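Handheld grippers or teleop for two-handed jobs?

Forum > Learning from demonstration > Show and tell

quillwort
4 Dec 2021

Right, I've been putting this off because I know it'll start a row, but I want opinions. I've got jars to do. Lids and jars, two hands, nothing clever on paper. For most of the year I was driving our two arms with a leader pair, and since July I've been holding the grippers myself and just doing the job over a white board. I've got 232 demos by hand now and I'm trying to decide whether to bin the leader arms altogether.

What I like is that I can feel it. When the lid touches the rim you know straight away, and you give it that tiny wiggle everyone does without thinking. On the leader arms I never got the wiggle. I'd push, nothing, push a bit more, and the jar would go skating off.

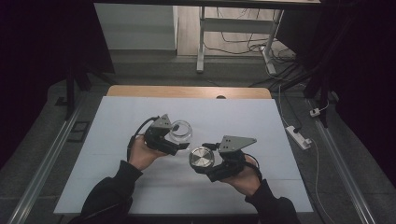 My trouble is the wrists. I'm a person, so I tip my hands all over the place, and a fair few of the demos come out with angles the real arms can't reach. I only find out at replay. Does anyone filter for that while recording, or do you just do loads and throw the bad ones away?

hobnail_dan

Throw them away. I've tried a live beep for out-of-reach poses and it made me worse, I was listening for the beep instead of looking at the jar.

But I wouldn't bin the leader arms. You'll want them for corrections later, when the policy gets itself in a muddle halfway through and you need to take over from exactly there. Can't do that with a gripper in your hand.

quillwort

Fair point about taking over. I hadn't thought past the first lot of training, if I'm being truthful.

Lieven Bakker

I'm going to disagree with both of you a bit. We ran teleop only at Vistberg for a long while, and people always say it's slow, and yes it is slow, but every single demo was one the robot could do, by definition. You don't have an angle problem because the arm simply won't go there. I had 35 good ones for a screw cap and that was enough to get something decent going. I'd take 35 of those over 232 where I don't know which ones are rubbish.

Also, how are you lining up the lid? If you bring it in face-on to the camera and then turn it flat at the last second, the policy has to learn that turn as well. Start it flat.

marrowfat

Lieven, 35 on one table with one cap in one spot, though? Move the jar a hand's width and see what happens! I had the same thing with leader arms, lovely until somebody moved the table.

By hand you get variety for free, because you're quick enough to bother. I take mine to the kitchen, the shed, wherever.

Lieven Bakker

It was two spots, thank you. And it coped with a nudge. A shove, no, I'll give you that.

pinchbeck

Glass is a pain whichever way you do it, by the way. A clear jar on a white table is about as hard to see as you can make it. I put a dark mat down for half my recordings and leave it off for the rest. Might be worth a go before you blame your wrists for everything.

And mind the cables. I had one loop round my thumb mid-demo and didn't notice, and there's a funny little flick in all the demos from that afternoon. The robot learnt the flick. It still does it.

quillwort

pinchbeck, oh no, I'm going to have to go back and look for flicks now, aren't I.

Mat is a good shout, I'll try that this week. And Lieven, I do bring the lid in tilted, it's just how I pick it up. I could start with it flat on the table, but then getting the fingers under the edge is its own little nightmare. Did you have it raised on something?

Lieven Bakker

Yes, on a block, so the fingers could come in from the sides. Anything that leaves the rim sticking out will do.

hobnail_dan

On the angles, one thing that did help me: sit down. I was standing over the table with my elbows up. Once I sat on a low stool my wrists stayed much nearer to what the arms can do, and I went from chucking loads to chucking 6 in the last batch. Your back won't thank you.

marrowfat

I can't get on with sitting, I go all stiff and then the demos look stiff too. Each to their own.

quillwort

OK, plan is: stool, mat, lid on a block, and the leader arms stay on the shelf for corrections. I'll record a fresh batch and put the replay numbers up next to the old lot. If Lieven wants to send me his screw cap settings I'll run a teleop batch as well, so we can argue about something with figures in it.

Lieven Bakker

Will dig them out. They're on the old machine, so give me a few days.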